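**Trays beside the sink: Kendside centre opens its memory room on Monday**

The Kendside day centre will open a new activity room on Monday, built on the simple idea of putting everyday objects on a tray and letting people pick them up and talk about them.

The room was a storeroom until the spring. It now has a counter, a sink and shelves for the object sets, which are kept in labelled boxes when they are not being used. Sessions will run on weekday mornings, starting at half past ten, and will last 49 minutes including tea. The odd figure comes from the bus timetable: the centre's minibus has to leave on the hour, and people need time to find their coats.

The project is called Plana and is run by Lovisa Lundgren, who worked for several years at a similar centre in Edet before moving to Kendside. She said most of the objects had been given by families in the area after an appeal in the parish newsletter.

"We asked for things that feel like something," she said. "Shells, string, keys, bits of cloth. We were sent a lot of ornaments as well, and those have gone to the charity shop."

A grant of £2,000 from the Bira Fund paid for the shelves, the boxes and a first order of trays. The centre did the painting itself. Ms Lundgren said the money had been enough, although the tap had to be replaced twice and the second one came out of the tea fund.

In all, 96 objects have been sorted into sets. Some have a plain theme, such as baking or the garden shed. Others are deliberately mixed, so that a person who has nothing to say about one thing may have plenty to say about the next. A trial in September used one of the mixed sets with five regular visitors, and it ran over by a quarter of an hour.

One woman at the trial talked at length about a holiday job in a seaside kiosk. A retired locksmith took the keys and did not put them down until the bus came. The cloth was less popular, and Ms Lundgren is thinking of swapping it for something with a coarser weave.

Rope has done well with people who like to keep their hands busy, and a second length will be added to several of the boxes. Trays with a raised rim were chosen after balls kept rolling off the flat ones and under the radiator.

Objects are wiped down after each session and go back into their box with a card listing what belongs there. Anything with a sharp edge has been left out. Families are welcome to bring in items of their own for a single morning, but they are asked to put a name on them and to take them home again the same day.

The sessions are free to people already registered with the centre. Others can come for a first visit without booking and speak to the front desk about a regular place. The room will be closed on bank holidays. A list of the objects still wanted is pinned up in the entrance hall, with wooden spoons, thimbles and large buttons at the top.
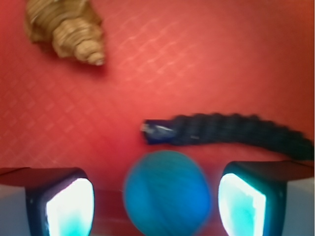
The seashell and the braided rope on the red tray.
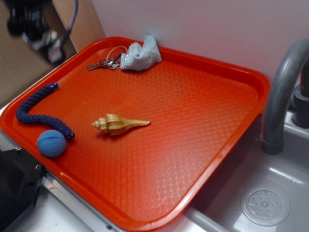
**Can a relative stay for the session?**

One relative or friend may sit in with each visitor, and there is no need to arrange it beforehand. Chairs are limited, so anyone coming as a larger group should ring the front desk first.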